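How to Clear a Small Table of Cups and Bottles (Without Buying an Organizer)

By Iara Escobar
19 Jul 2021

I don't believe in most tidying systems. I've read a shelf of books on the subject and tried the 27-step reset that was going around last August, and my bedroom table still collected cups. What follows is shorter, and I make no promises for it beyond the one table.

What you need: a trash bag, a damp cloth, and a place near the sink. You don't need the Mokavura tray set. I bought it. It holds 8 cups, and then you have a tray with 8 cups on it.

Step 1. Lay everything down in a row

Most guides tell you to start by sorting into piles. On a small table, piles fall over. Put each thing on its side along the far edge of the tablecloth and leave the near half of the cloth bare, so you have somewhere to work. 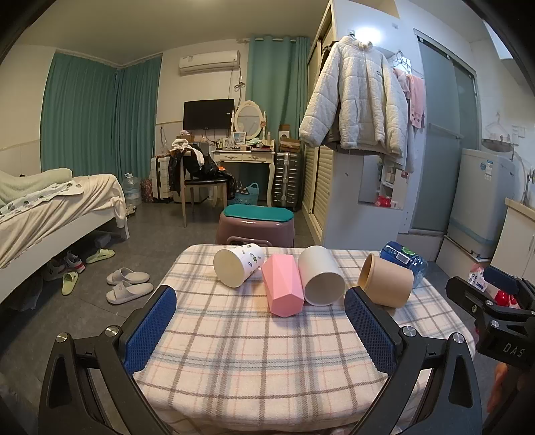 Photo: Damián Orellana

The row will look worse than the mess did. Keep going. Paper cups, a plain white cup, a pink faceted vase-like thing and a blue plastic bottle don't have much in common, and lined up like this they can't hide behind each other the way they do standing.

Step 2. Pull out the paper cups

Are you going to reuse a paper cup? People say yes. I said yes for years, and had a stack behind the bed to show for it. If one has held coffee, it goes in the bag. A clean one can stay if you have a job for it today - pens, seeds, loose screws. "Someday" doesn't count as a job.

Check your local rules before you put any of them in with the recycling. Many paper cups have a plastic lining, and the paper bin may not be the right place.

Step 3. Decide about the bottle

Empty it, rinse it, put the cap back on if your recycling service wants it that way. Refilling a thin drink bottle for weeks is a habit I'd drop. If you want water by the bed, use a real bottle you can scrub.

Step 4. Keep one thing for looks 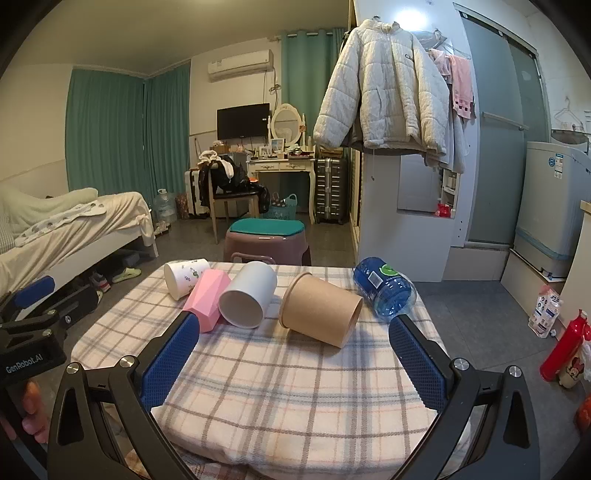
The pink vase-like container, between a printed paper cup and a plain pale one.

My friend Ludmila Zelenák says every table should have one object that does nothing. I was doubtful, but a vase does give you a reason to leave the rest of the surface alone. Wash it first. Narrow ones need a bottle brush, and rice shaken in soapy water works about as well as people claim, meaning somewhat.

Step 5. Do the cloth last

Shake it outside, then look at it in daylight. A plaid hides rings and crumbs very well, so run your palm over it too. Sticky patches get the damp cloth. If there are more than 2 of them, put the whole thing in the wash and wipe the tabletop while it's off.

Does it last? Mine stayed clear for eight days. Then I did it again, and the second time there was less to throw out.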